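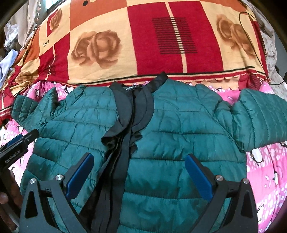 Ticket 908, opened by Mathias Eberhard, Bilten
Product: Danzer hand gripper kit, on trial from Nodier
Status: waiting for customer

I am testing your kit for the folding of clothes and I have a problem with the grip signal. When I close the fingers on thick clothes, the Novov software shows "closed, no object", although I feel the cloth between the pads. With a quilted jacket, such as the green one laid flat with its black front opening between the two blue pads, it happened in 4 of 5 tries. With a thin shirt I have not seen this fault.

What I have done already:
Restarted the software. No change.
Cleaned both pads with a dry cloth. No change.
Changed the cable to the other port. No change.
Set the grip threshold from 100 down to the lowest value. Now it says "object" also when I hold nothing, so I have put it back.

Reply from Nodier support
Thank you for the clear report. Please run the zero calibration again with the fingers fully open, then close them once on nothing and save. After this, try the jacket at the sleeve and at the front, and send us both logs.

Mathias Eberhard, Sunday evening
I have made the calibration as you wrote. At the sleeve the signal is now correct. At the front it still fails when I take only one layer. Both logs are attached. Please tell me if softer pads can be ordered for the trial kit, and what they cost.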